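Gripper trials in simulation: Skarnwood kitchen set

Thursday, July 30, 2020

Tokmont asked us in February whether their controller could be compared with the Varma one without anyone touching real hardware. Tullio Costa thought it could. I was less sure, and I still am. A simulated kitchen is a forgiving place, and a success rate of 888 out of 1000 looks much better on a slide than it does on a workbench.

Still, the runs are done and people keep asking to see them. The task was fruit into a bowl, with the same arm and the same two-finger gripper for both controllers. Pierina De Luca set up the views and Ciarán Carroll picked the stills. The captions are mine, so blame me for the tone.

Apple gripped from both sides, bowl behind it. A nice tidy hold, but I would like to know what friction value went in.

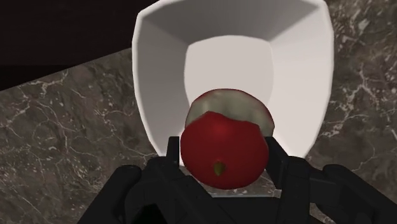 Wider view, with the gripper over the bowl and the rest of the kitchen around it. The marbled stone looks lovely and tells us nothing about grip.
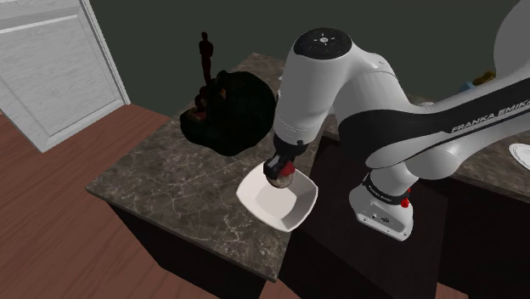 Varma came out ahead by 17 drops over the full set, and Tokmont have already told us the test was unfair to them. They may be right. Ottavio Cirillo reran 435 of the trials with a softer contact setting and the gap all but closed, so I wouldn't buy either controller on these numbers. What I want is a week at Nisonlow with a real arm and a box of bruised fruit – Gaetano Bianchini has the booking form and has promised to send it in. Until then the results stay marked as provisional on our site, whatever the sales people put in their emails.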